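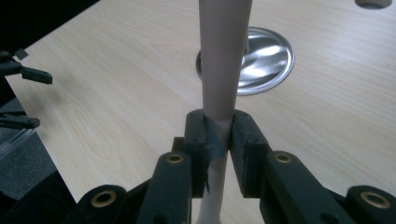 Figure 4. The rod and stem at the desk, with dark grey tape around the stem.

3.2 Joining the rod and the stem
The beige rod ends in a rounded shoulder and the off-white stem below it is narrower, so Nighat wrapped the stem with tape just under the shoulder. We tried three lengths of tape and kept the shortest. The loose end was left untrimmed – Ruairi wanted to be able to unwind it again. The desk was used for all tests up to 2023-12-07. Glue will be tried in January.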